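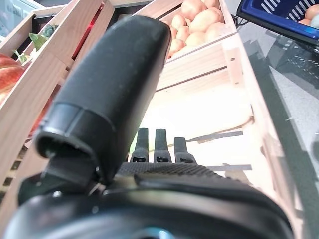 Lamont, January

# Cloluvari Feeder Schedules

This repository holds the sailing and berth records for the Cloluvari feeder service, which runs between Lamont and Brova with a call at Pekus when there is enough cargo. The data covers container vessels only. Bulk and car carriers use the other quay and are not in these files.

## Files

- `sailings.csv` — one row per departure, 3,000 rows
- `berths.csv` — berth windows, planned and actual
- `vessels.csv` — capacity, draft and charter status for 15 ships
- `notes.txt` — corrections made by hand

Times are local to the port named in the row. Lamont and Brova are an hour apart, so convert before you subtract one from the other. We left them local to match the paper berth sheets.

## Capacity

Capacity is given in TEU. The smallest ship on the route carries 300 and the largest 500. Reefer plugs have their own column, `plugs`, and a blank there means unknown, while a zero means the ship has none. 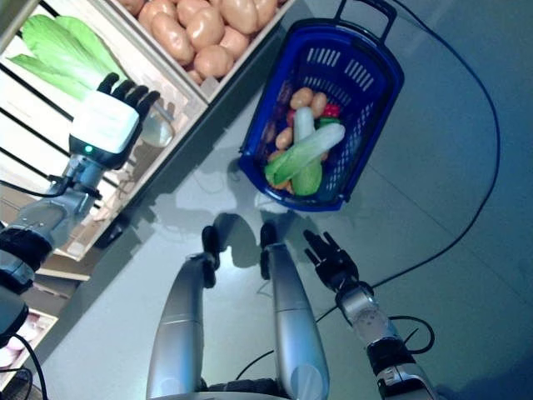 Charter status was taken from the operator's list at the start of the season and was not updated when a ship changed hands partway through. If you need the owner on a given day, check `notes.txt` first.

## Known problems

Pekus calls are undercounted. When a ship stopped there only to drop empties, the agent often logged no berth window, and the row shows a long passage to Brova instead.

Saturday departures from Lamont sometimes carry the planned time in both columns. Rows where `planned` and `actual` match to the minute should be treated with care — most are copied values.

## Changes

Send corrections as a patch against `notes.txt`. The CSV files are rebuilt from it, and edits made to them directly will be lost.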